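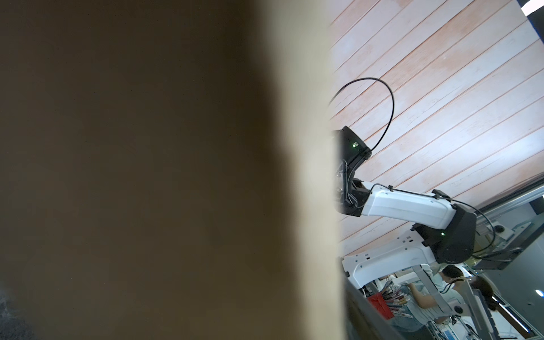 Milk paint has taken up most of my February, and I find I don't mind a bit. Batch 4 went through the strainer just after lunch, and it's the first one I've been pleased to put a brush into. The trouble all along has been getting a pale colour that still lets something warmer come up from behind, and every time I've gone too thick and ended up with what Delphine calls dentist's ceiling. What I'm after is very close to those long slats, the whitish-pink ones with the orange-pink streaking and that worn look to the surface. I've written "PINK BUT TIRED" across the top of the recipe card, and that will have to do as a colour name until Velimir comes up with something better (he's good at that).

For the record, and for whoever picks this book up when I'm away: batch 4 came to 1,035 g all in. Batch 3 was 2,095 g, far too much for test boards, and most of it went off in the bucket before we'd got through a third of it. Milk paint doesn't keep. I know this, I've told other people this, and I still made enough to do a barn. Curd was drained overnight in the cloth, then broken up by hand and worked with the lime putty until it went glossy and ran off the spoon. I held back the last splash of water and added it only once the pigment was in, which I think is where batch 3 went lumpy on me.

Pigment was the pinch of red earth from the Prilitz tin plus the yellow ochre, ground together on the glass before going anywhere near the curd. Zdenka Nedeljković stood over me for the grinding and made me keep going long after I'd have stopped, and I have to admit there wasn't a single speck in the finished paint. My wrist is another matter.

Boards: pine offcuts, planed one face, no knots where I could help it. I put a thin orange undercoat on half of them yesterday and left the others bare. Top coat today in 2 passes, the second one brushed out almost dry along the grain. Lovely Belmonte did the bare ones and I did the undercoated ones, so there's a bit of difference in the hand as well as in the boards, and we should swap next time.

The undercoated ones are far and away the nicer. With the second pass dragged out, the orange only shows in the hollows of the grain, a little peach here and there, and it looks as if it's been up for years. The bare boards came out perfectly respectable and rather cold. Velimir prefers them, mind you, and says so every time he walks by the drying rack.

I do want to see a bigger area standing upright before we promise anything to the Bustden people. A board the length of my forearm flat on a bench tells you very little about a whole wall of vertical planks – those faint streaks either settle down nicely over that much pale pink or they start to look like rust, and I can't tell which from a sample.

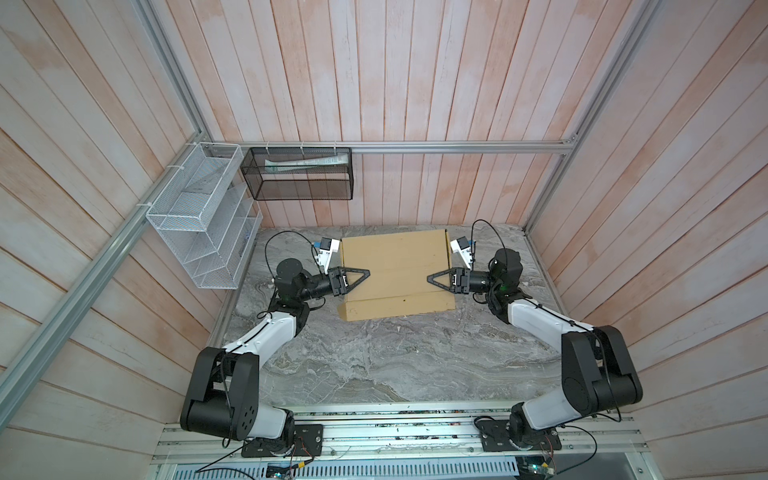
Rub test and what's next

Leave the boards alone until they've had a proper cure. Please don't thumb them, Selma, I can always tell. After that it's the dry cloth, then the damp cloth, then the green pad on one corner only. Batch 2 chalked badly on the dry cloth and I'd like to know whether the longer grinding has helped, or whether it was simply too much lime.

I'd also like one set oiled and one left as it is. Oil will deepen the pink, and I have a suspicion it'll make the orange shout. Krasniqi still have the raw linseed we asked them to put by, and Delphine has offered to fetch it when she's over that way.

Still to sort out: a lid for the lime tub that fits, more straining cloth, and the Sevora brushes, which are lovely and soft and shed all over board 6. I picked the hairs out with tweezers while it was wet and you can see every place I did it.

February, late afternoon
By Selma Omerović's bench-mate, paint corner
Print this page | E-mail this page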